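Section 6: Recording the plate-to-rack task

Okay, this is the part I enjoy most. Everything before this section was clamping and cabling and calibration, and now you finally get to sit down at the leader arms and collect some examples. I'm assuming you've finished Section 5, both arms are homed, and the Zostlow recorder shows green for every camera. If one of them is still yellow, go back and fix it now (I've lost a whole afternoon to a camera that was "probably fine").

Before you start

1. Clear a patch in the middle of the table. You don't have to strip the whole thing bare! I leave other household stuff out toward the back, and I want it in the recordings.

2. Put the dish rack toward the back on the right, where the right arm can get to it without stretching. Leave some slots open.

3. Lay one plate flat in the cleared patch, within easy reach of the left arm.

4. Open a new session in Zostlow and pick the task name "plate_to_rack" from the list. Please pick it from the list. Rawan Azar merges all our sessions at the end of the month, and she has found more spellings of that name than I would have believed possible.

Recording an episode

5. Tap the left pedal to start. You'll hear a beep, and then you have 42 seconds before the episode closes on its own. That's plenty, so don't rush.

6. Bring the left gripper over the plate, angled down, and lower it slowly until the fingertips meet the rim. Go slower than feels natural for the last bit of the way.
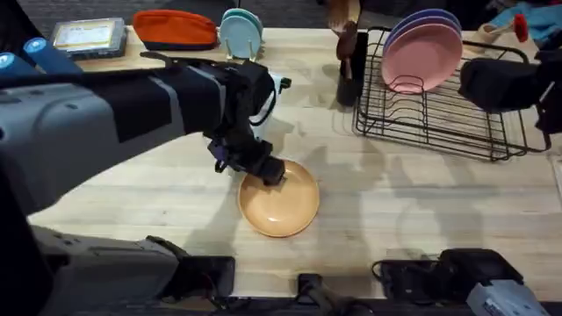 Figure 6-2. Left gripper at the rim of the peach plate, right gripper waiting by the rack.

7. Close on the rim, lift, and bring the plate toward the rack. While you're doing this, keep the right leader arm still. If you fidget with it, the fidgeting goes into the data, and the Estberg policy will happily learn to fidget too.

8. Pass the plate across to the right gripper, wait until it has a firm hold, then open the left one and back it away.

9. Set the plate on edge in an open slot, let go, and return both arms to the rest pose. Tap the pedal again to stop.

CAUTION: Don't lean on the plate. A flat plate on a hard table has nowhere to go, and if you keep pushing down, the wrist motor will fault after 2 seconds. If that happens, take your hands off the leader arms, hit the pause key, and clear the fault from the Chung control panel before you touch anything else. Never reach in and pull the plate out while the motors are live.

Note: Missed the grip? Keep going! Back off, line up again, and finish the task. Those recoveries are some of the most useful episodes we have. What I do throw away is anything where a plate leaves the table or a hand wanders into view.

Between episodes

10. Mark the episode "keep", "recovery" or "discard" right away. You will not remember later, I promise.

11. Move the plate a little and turn it if it has any kind of pattern. Swap in a different color every 8 episodes, and shuffle the things at the back while you're at it.

12. After every 6 color swaps, rerun the quick calibration check from Section 4 and take a break. My own driving gets sloppy when I skip the break, and you can see it in the gripper traces.

Note: If your afternoon sun lands on the table, record anyway, but add the "glare" tag to the session. Skindora users can set this as a default under Session > Tags.

When you've got a full session, leave the arms in the rest pose and go on to Section 7 for uploading.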